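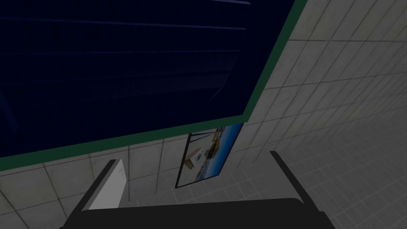 ## 4. Message retention on shared handsets

Messages set to disappear are usually studied from the sender's side. The sender picks a timer, and the question is whether the text is gone when the timer runs out. We looked at the other end, at people who receive such messages on a handset used by more than one member of a household.

The study used Flukix, a chat program written by Todorova for earlier work on group calls and adapted for this one. It offers text and voice messages, each with a timer set by the sender. Messages are held on the server until delivery and then removed. On the handset they are removed when the timer ends, whether or not they have been opened.

### 4.1 Participants and procedure

We recruited 200 adults in Hirthorpe through notices in libraries and two further education colleges. All of them shared a phone or tablet with at least one other person. Of these, 165 completed the study, and the results below refer to them only. Those who left early were not replaced.

Each participant used Flukix for ordinary messages with a partner of their choice. Sessions were logged by time and message type. No message content was stored. At the end of the period Tsakiris interviewed each participant by telephone, using the question list in Appendix B.

### 4.2 Missed messages

The logs contain 1014 messages that expired before being opened. Voice messages were missed more often than text. In interviews, participants put this down to having to wait until the room was quiet, by which time the message had gone. Several asked the sender to repeat it by text.

Figure 2 plots missed messages against timer length. The curve falls steeply at first and then levels off, and longer timers brought little further improvement. Stamatopoulos found a similar shape for unopened email notices, although that study dealt with single-user devices and the two sets of results should be compared with care.

**Figure 2.** Share of messages expired unopened, by timer length. Text and voice messages are shown separately.

### 4.3 Notices left behind

Removing a message did not always remove the signs of it. On some handsets the notification, with the sender's name, stayed on the lock screen after the message itself had been deleted. Participants who shared a device with a parent or partner raised this more than any other point. The Hirilura build, released to participants in November, cleared the notification at the same moment as the message. We did not repeat the interviews after that change.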